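Review: the Remberg method for two-arm cloth folding

I tried the Remberg training recipe for two months on our own pair of arms, and I want to share my opinion, because the paper by Sándor Sipos is short on practical details. The idea is simple. A person guides both arms through the task, and the policy learns small pieces of motion from these recordings. The new part is that each piece begins from a crumpled state, so the robot sees many bad starts.
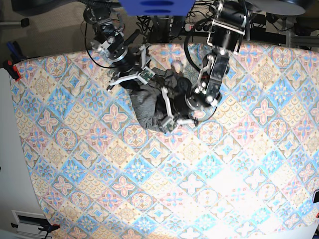
We recorded 773 demonstrations, with 30 held back for testing. With the older Navine baseline we reached a success rate of 61 percent. With Remberg it was 88 percent on the same cloths – a bigger difference than I expected. Dark fabric was still the weak point, mostly at the second grasp.

I have two complaints. Training took 13 hours on our machine, and the code gives no warning when the two arms lose synchronization. I had to write this check myself on a Saturday.

For a small lab I can recommend it, four stars of five. If you fold only one type of cloth, the Navine baseline is easier to install and may be enough for you.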